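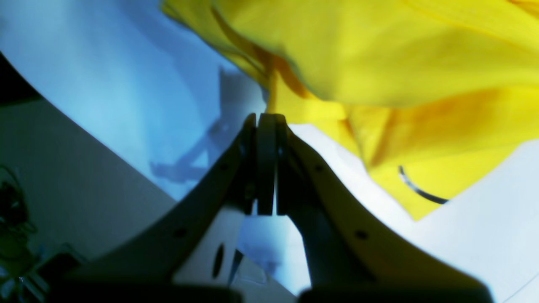
Porkby street thanked for night of the stranded coach
17/02/2023

Residents of four houses in Mill Row, Porkby, have been given a community award for taking in the passengers of a coach that was caught by flood water at the bottom of their road in January.

The award was handed over at the parish hall this week in front of a full room. It takes the form of a framed certificate, one for each household, and a bench which will be put up on the green once the ground has dried out enough to take the footings.

The coach, run by Matos Travel, was on its way back to Fulberg after a day out at the coast when the driver found the main road shut and was sent round by Porkby. The river Plisa had been high all day and came over the bank beside the old ford shortly after dark. The coach stopped in the dip with water up to the second step and would not restart.

There were eight passengers on board, most of them over 70, and the driver. The first anyone in Mill Row knew of it was the horn.

Two of the residents walked down with torches and a length of washing line, which they tied between the gatepost of the end house and the coach's door rail. The passengers were then brought across one at a time, holding the line, with somebody on either side of them. The water was over the knee in the deepest part and moving quickly. The last person off was the driver, who had stayed behind to look for a hearing aid that had gone under a seat. It was found.

Fire crews were dealing with calls on the other side of Fulberg and could not get through to Porkby until the early hours, by which time everyone was indoors. One woman was checked over for a cut shin and did not need to go to hospital.

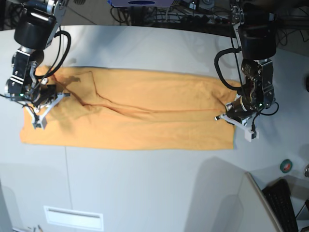 Mill Row had its own troubles that evening. The power had been off since teatime and only one of the four houses had a gas hob, so all the hot drinks were made in one kitchen and carried next door and across the road in flasks. The residents emptied their airing cupboards as well, and the pile on one landing ran from old bath sheets to beach towels, including a big orange-yellow one. Dry socks ran out first. Two of the passengers went home the next day in football socks belonging to a teenager, and these have since been posted back, washed, with a box of shortbread.

The passengers stayed for seven hours. Some slept in chairs, and there was a long game of rummy by candlelight in the end house which is said to have finished level. A replacement coach reached the top of the village when the road from Fulberg was opened again, and the group walked up to meet it.

The nomination came from the passengers themselves. They belong to a lunch club in Fulberg and wrote to the parish council the following week, asking whether there was any way of marking what had been done. A card was then left on the counter of the Fulberg post office for people to sign, and it had 189 names in it when it was closed. The card was passed round the hall during the presentation and will be kept by each of the four houses in turn.

Matos Travel has paid for the bench. The firm said the coach was a write-off, with water in the engine and the luggage hold, and that its drivers had now been told not to use the Porkby diversion when there is a flood warning on the Plisa. It also thanked the residents for looking after its driver, who was back at work within a few days.
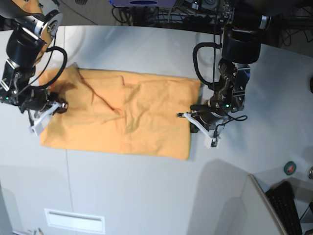

A passenger who spoke from the floor said she had been far more frightened of being a nuisance than of the water. She remembered being told to leave her handbag and having no intention of doing so, and she said the man holding her arm had simply hung it round his own neck and carried on. She had been back to Mill Row twice since then, both times by daylight, and on the second visit had stayed for Sunday lunch.

One of the residents replied that the street had been glad of the company. Mill Row is a small road, he told the hall, and before January he had not been inside two of the other houses, although he had lived there for years. They now have each other's telephone numbers written up by the door.

The residents had asked for the event to be kept short, and they did not want their names read out. They did use the chance to raise the state of the road. The dip at the ford has no depth marker, and the warning sign on the Fulberg side has been lying in the hedge since the autumn. The ditch along the lane was last cleared before the houses at the top of the village were built, and several people in the hall said that water now stands in it after any heavy rain.

The parish council said it had reported the sign again and had asked for a depth marker to be put in before next winter. It has no date for either. The highways department has agreed to look at the ditch, and a site visit is expected next month.

The bench will face the river. Its wording has not been settled, but the lunch club has asked that the word "coach" should be in it somewhere. Anyone in Porkby or Fulberg who would like to suggest a line can leave it in the box at the parish hall, which is open on weekday mornings.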